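Home Robotics Board > Buying and Renting > Wondorska bedroom package, is it worth the money?

Started by ccaldeira

ccaldeira
October 21, 2025
Good morning to all. I want to ask the opinion of people who have tried the bedroom package from Wondorska. My name is Clementina Caldeira and I manage a small guest house in Prindstead. Please excuse my English, I write slowly but I read everything.

The package is a two-armed humanoid with hands with fingers, and the software for making beds, straightening duvets and picking up small things from the bedding. They offer it for rent at 1654 per month with support included, or you can buy the software alone if you already have a compatible robot. I had a trial of 15 days and I will try to be fair in what I write.

The good part first. The hands are better than I expected. It can take the border of a duvet without pulling the stitches, and it goes with patience. It walks well on a flat floor and it did not hit the furniture one time during my trial. The installation took one afternoon and the technician was polite and explained each thing two times when I asked.
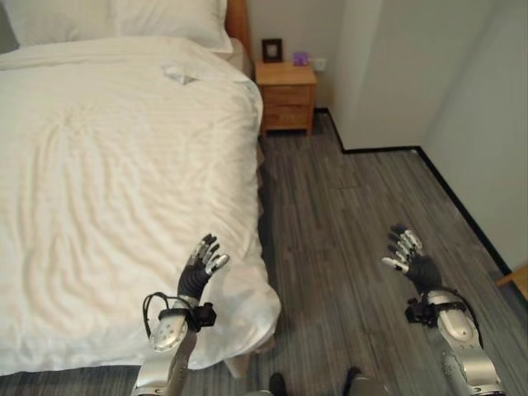 The less good part is the speed. To make one double bed it needed almost 15 minutes, and my colleague does the same bed in much less. Also it has difficulty with white on white. If there is a tissue or a small white cloth on a white duvet, sometimes it takes it and sometimes it smooths the duvet over it. For a guest house this is a serious matter. A guest does not forgive a used tissue in the bed.

My question is if the other packages are better in this point, or if I should wait for the update they promise for February.

jaime_correia
I had the same package for a longer time, in a residence with many single beds. I do not agree about the speed. You compare it with a person who works fast when somebody looks. Ours worked while the staff did the bathrooms, so the minutes were not important for us.

About the white cloth you are right. We changed to light blue bed covers and the problem became much smaller. It costs money, I know, but less than one month of rent.

tavton_user
Light blue covers are a workaround and you should not have to buy them. If I pay for a robot that cleans bedrooms, it must work with white bedding, because half of the hotels have white bedding. Ask Wondorska in writing what their success rate is on white fabric. They never gave me a number.

I use the Tavton kit now. It only has grippers, no fingers, and it cannot do pillows in a nice way. But it makes a scan before it touches the bed, and if it finds something it stops and calls you.

ccaldeira
Thank you both. Jaime, did the covers look clean after many washes? And does your robot go between the bed and the wall? In my rooms there is a nightstand in the corner, and I had to move it a little so that the robot could reach the far side of the pillow. It refused to try before that, it only gave the message "path not clear".

jaime_correia
The covers are fine, wash them apart the first time.

For the wall side, no, ours also did not go in narrow places. You can set in the menu "one side only" and it pulls the duvet from the open side. The result is acceptable but the far corner is never really straight. I corrected it by hand.

neves_night
Reading this with interest because I am near Neves and they do demonstrations there too. I think you are all too kind. 1654 each month for a machine that leaves the far corner crooked and needs the furniture moved? I would hire a person for the mornings.

jaime_correia
@neves_night If you find the person, please send me the telephone number also. We had the job open from February and two people came to the interview.

tavton_user
In this point I agree with Jaime. But then negotiate the price. I know one client who asked for the rent without the night support and paid 223 less. It is not on the website, you have to ask.

ccaldeira
I did not know that it was possible, thank you. I do not need night support, at night my guests are in the beds.

I will write to them today with two questions, the number for white fabric and the price without the support. When they answer I will put it in this thread.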